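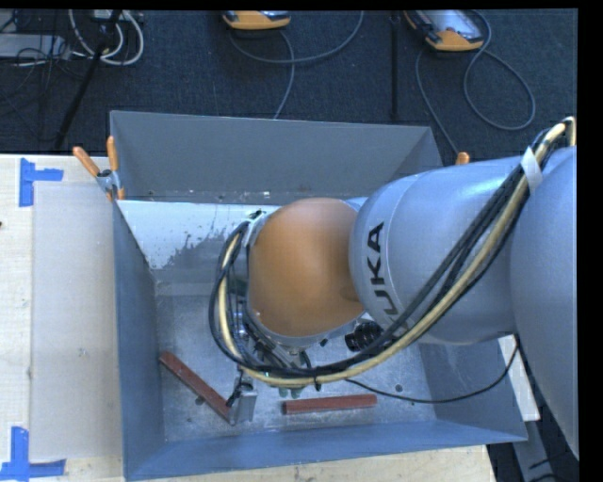
Silholm recycling point to reopen with longer hours

2023-09-05

The recycling point on Prornard Road in Silholm will reopen in October after building work that has kept it shut to the public for most of the summer. It will open 6 days a week, one more than before, and stay open until early evening.

The old entrance has been widened and cars will now go in and out by separate gates. Residents had complained for years about queues reaching back to the junction, mainly in spring when garden waste is at its heaviest. There is parking for 30 cars inside the gates, and people arriving on foot or by bicycle will have their own path from the bus stop.

Small electrical goods, paint and textiles will be accepted again. Plasterboard and tyres will still have to go to the larger site at Trukel, where a charge of 5 euros a load applies. Businesses cannot use the Silholm site and should book a collection instead.

Site manager Jolanta Pawłowska said the change to the opening hours came out of a survey sent to households last winter. The survey drew 138 replies, and most of them asked for a later closing time.

"A lot of people work in town and could never get here before we shut," she said. "They were keeping old kettles and tins of paint in the garage for months."

A reuse shed will open beside the office. Furniture, toys and bicycles in fair condition can be left there and taken away free of charge. Mattresses and car seats will not be accepted in the shed.

The building work was carried out by Kuhlmann, which also resurfaced the access road. Some planting along the fence remains to be done and will be finished after the site opens.

Residents will need to show proof of address at the gate. Permits issued for vans and trailers before the closure are still valid and do not have to be renewed this year.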